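The Reach

Birger Aasen had been at Puleck long enough to remember when the arm couldn't find its own table, so he was fond of it, the way you get fond of an old dog that walks into doors. On attempt 366 it went down over the pale floor of the simulator with its fingers wide open, closed them politely on nothing at all, lifted the nothing, and reported success. Then it did the same thing 3 more times.

"Well, now, sweetheart," he said to the screen - he talked to it when the office was quiet - "what is it you think you've got there?"

He poured the last of the coffee and stepped back through the run, slowly, to the moment before the fingers closed. The orange thing was over by the right finger, and all that bare wood lay in between.
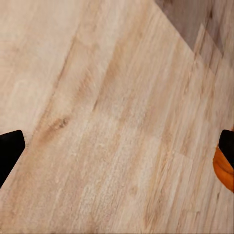

Bremmont

The call from the Bremmont plant came before he had finished his cup. Their arm, the real one, had just set down a part it had never picked up, and a young man's hand had been very near the tray.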